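Sleepers wanted (light ones especially)

Marka Sleep Study, Traseck site
Call for participants, spring and summer intake
Posted May 26, 2026

We are looking for adults who sleep badly and are willing to do it somewhere else for a while.

The study is about noise. More exactly, it is about the sort of noise that would sound petty if you complained about it: a fridge that hums and then stops, a neighbour's door, a tap two rooms away. Loud noise has been studied a great deal. The small, annoying kind has mostly been left to couples to argue over at breakfast, and we would like to take some of that work off their hands.

What you would be doing

You spend three separate nights with us, at least a week apart. You arrive at eight in the evening, fill in a form about your day, and are shown to a room with a bed, a lamp and a chair that everyone puts their clothes on. At some point in the night, quiet sounds will be played through a speaker in the wall. We won't say when or which. On one of the nights there may be no sounds at all, and in the February pilot that was the night people complained about most.

You wear a soft band round your head and a clip on one finger. Neither hurts. The band does leave a line on your forehead until mid-morning, so please don't book a wedding for the day after.

Between visits you keep a sleep diary at home. It takes five minutes a day. Please fill it in daily. We can tell when seven days have been written in one sitting with the same pen, and so could your teachers.

Who we are looking for

You should be 25 or over and 68 or under on your first night. You should live within 17 miles of Traseck, or be happy to travel further at your own cost. You should usually sleep at night, or at least make the attempt.

Sadly we can't take you if you work night shifts, take prescribed sleeping tablets, have been told you have sleep apnoea, or have a baby under one at home. We know that the last group would come for the bed alone.

Snorers are welcome. The rooms are well apart.

If you have hearing aids, please apply anyway and mention them on the form. There is a smaller strand of the study for people who take them out at bedtime, and it has been hard to fill.

What you get

You will be paid £133 once all three nights and the diary are done. If you stop part way through you are paid for the nights you have completed, and you needn't give a reason. Breakfast is toast, cereal or porridge. The coffee is better than it used to be, which we mention because former participants may be reading.

You can also have a printed summary of your own sleep. Some people find it useful. Others take it home to prove a point.

Where it happens

The bedrooms are on the top floor of Fleury House, behind the Broltero garden centre. The entrance is the green door on the car park side. The lift is slow but sincere. Parking is free after six, and the last bus back into town leaves well before anyone has been woken up, so plan your morning and don't worry about your evening.

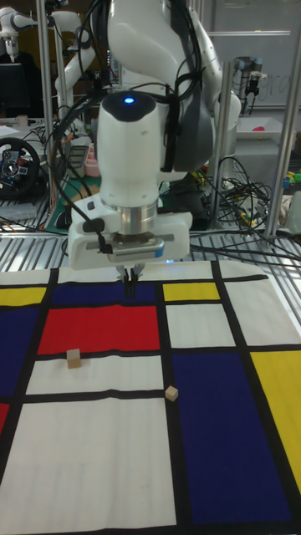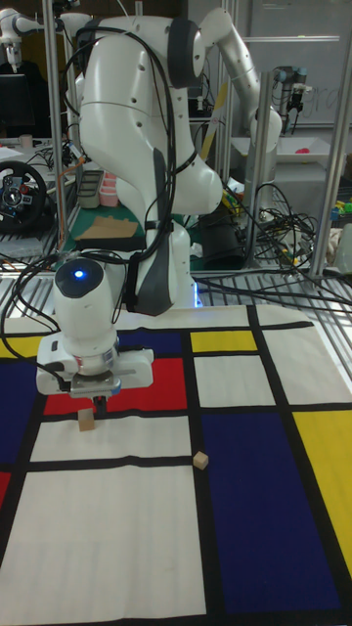 The white arm over the patterned mat, with two small wooden cubes on it.

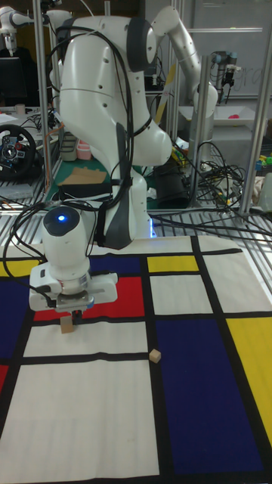
How to apply

Fill in the short form at the Traseck front desk or ask for one by post. Tell us what you usually wake up to and how you feel about it. A paragraph is plenty. We once had 11 pages on the subject of a wood pigeon, and although we read all of it with sympathy, it did not speed up the application.

If you seem suitable, we will ring you for a ten-minute chat and offer a choice of first nights. Please don't nap on the day you come in. No alcohol either, and no coffee after lunch.

Couples may both apply but will be given separate rooms, on separate nights. So far this has put off fewer people than we expected.

Things people ask before signing up

Can I bring my own pillow? Yes. Bring the blanket too if you must.

Can I read in bed? Yes, until half past eleven. Paper books only, please.

Will somebody watch me sleep? A member of the night team watches the readings on a screen down the corridor. There is no camera in the bedroom.

What if I can't sleep at all? Stay in bed if you can bear it, and write it in the diary. You are paid just the same.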